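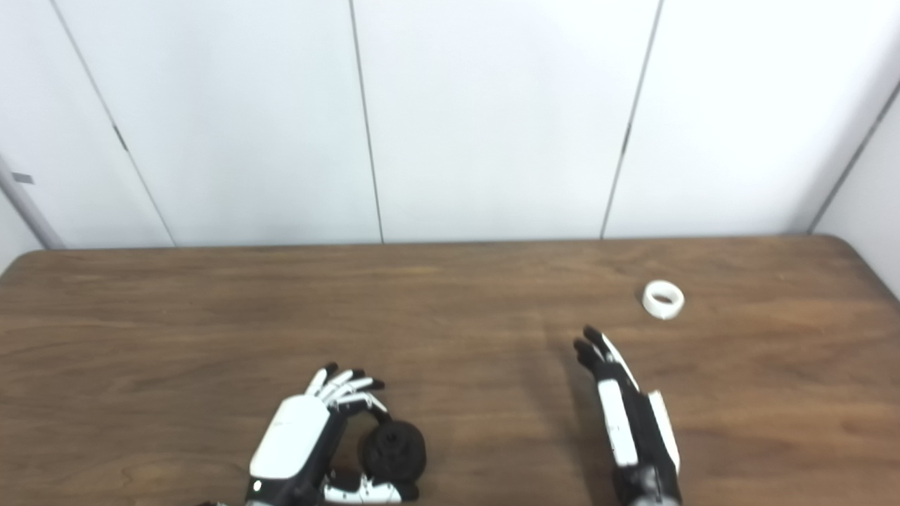
Nineteen Miles With the Wind Behind You

How a downwind paddling race on a cold gray bay became the hottest ticket in surfski

The first thing you hear on the beach at Lekent is the flags. There are six of them on the seawall, and by eight in the morning on race day they are snapping so hard that people have to lean in to talk. Anywhere else in paddling, this is when the organizers start looking worried. At Lekent, grown adults are hugging each other.

"Look at it!" shouts Daryna Hordiienko, waving an arm at a bay full of whitecaps. She has a gel packet clamped in her teeth and a leg leash already buckled below her knee. "You wait the whole year for this and then you get it. You really get it!"

What she has is a stiff northwest wind blowing straight down the course of the Lekent Downwind, a 19-mile run from the old ferry beach to the harbor at Dronero Point. The race takes 200 paddlers. This January, 845 people asked for a place, and the ones who missed out are a little bit in evidence too, standing along the wall in big coats with coffee and very strong opinions about the start line.

Learning to go fast by doing less

A surfski is a long, narrow, sit-on-top kayak with a rudder under the stern and pedals to steer it. On flat water it is quick and twitchy. Put it in front of a wave and it turns into something else entirely. The bow drops, the hull lets go, and for a few seconds you are surfing, in the open, a mile from land. Then you look for the next one. A good downwind paddler strings those rides together so that one runs into another and the boat hardly ever slows down.

It looks like a strength sport and it rewards something closer to card sense. Johanna Lanz, who won the women's race here two years running and coaches most of the people who would like to beat her, teaches it with a rule her students can all recite in her accent: never paddle uphill.

"They see a wave in front and they want to climb over it," she says. "So they sprint, sprint, sprint, and they are cooked in three miles. I tell them to look down, look for the hole. Where is the water lower than you? Go there. If you have to work very hard, you picked wrong."

I had a go at this in a borrowed boat two days before the race, in about a third of the wind, and I can report that the hole is easy to find and very hard to stay in. I fell out four times. On the fifth run I caught one properly, a small green lump that picked up the tail and carried me far enough that I yelled out loud, to no one. I have been thinking about it ever since.

The boat everyone wants to borrow

Half the fun of walking the beach is looking at the boats. There are sleek white carbon skis that weigh less than a suitcase, and there are battered plastic ones with a decade of sticker residue on the deck. The ones people stop and crouch beside are the Astanos.

The Astano comes out of the Prantl workshop, up the hill behind the boatyard, where Ambros Brunner and two employees build them one at a time. Brunner is a tall man with epoxy on his glasses and he raced flatwater sprints as a teenager, which he now describes as "very good training for being bored." He drew the first Astano for himself after a winter of swimming more than he paddled. He wanted a hull with more volume up front so the nose would come up out of the trough, and he wanted the seat low enough that a tired person could sit in rough water and drink something.

It worked better than he hoped. The nose pops up. The boat is forgiving without being a barge. Racers call it slow, and then they ask to try it when the wind gets over 30 knots.

"On a calm day I lose to everybody," Brunner says happily. "I lose to children. So I stopped entering on calm days."

He had eleven boats in this year's race, and walked up and down the start checking rudder lines on every one, including a couple that had been sold on twice and whose current owners seemed surprised to meet him.

Safety first, and second

A race like this only happens if people trust that they will be found. The water in January is cold enough to take your grip away in minutes, and a boat that gets loose in a 30-knot wind is gone. So the rules are strict. Leash on, life vest on, wetsuit or drysuit, whistle, phone in a pouch, tracker on the shoulder. Fail any one at the gear check and you are a spectator.

Remedios Cabrera runs that gear check, and she has sent home a national champion over a cracked whistle. She also runs the tracking desk, in the back room of the sailing club, with a heater at her feet and the whole fleet crawling down a map in front of her. When a dot stops moving, she gives it one minute. Then a rescue craft goes.

This year they went out nine times. Seven of those paddlers were back in their boats by the time the crew arrived and got a thumbs-up and a bit of company. Two got a lift home, cold and annoyed and perfectly fine.

"The annoyed ones are my favorite," Cabrera says. "If they're arguing with me, they're warm enough."

Out past the second marker

The start is chaos, the good kind. Two hundred boats go off the beach in one long ragged line and for the first mile everybody is paddling across the wind in confused chop, trying not to hook a neighbor's rudder. Then the course bends around the reef buoy, the wind comes square onto your back, and the fleet opens up like a fan.

I watched from one of the escort boats, and it is the best seat in the sport. You come up over a swell and there are paddlers everywhere, some of them half buried, some hanging off the front of a wave with their blades in the air, not even stroking. They whoop. All of them! You can hear it over the engine.

At the front, Chia-hao Huang had gone wide. Most of the leaders hugged the inside line, where the distance is shorter, and he took himself a good half mile out toward the shipping channel, where the swell stands up taller. For a long stretch it looked like a mistake. He was eighth at the second marker. Then he began linking runs, angling left, then right, then left again, and came in toward the point at a speed that had our driver reaching for the throttle to keep up. He crossed 14 seconds ahead of second place and fell straight into the harbor.

He had entered as number 808, picked, he told me, because it is the model number of his favorite drum machine. He had also spent the previous evening on the seawall with a thermos, watching the channel until it got dark.

"The big ones come in fours out there," he said, dripping, eating somebody else's banana. "I wanted to be sure."

Getting into it

You do not need a January gale to start. Most clubs on the bay run summer evening sessions in wide, stable boats, and Lanz's beginner group spends its first two weeks doing almost nothing except falling in and climbing back on. She considers that the whole foundation. Once you can remount in chop, without panic, on both sides, the rest is just time on the water and somebody patient to follow.

Hordiienko started in that group three summers ago, as a runner with a bad hip. She finished this year's race in the middle of the pack, hauled her boat up the ramp, and sat down on the wet concrete with her helmet of hair plastered flat and her hands shaking too hard to open her flask. Brunner opened it for her.

She drank, and looked back up the bay, where the last of the fleet was still coming in on the swell. Then she asked him what the wind was doing on Sunday.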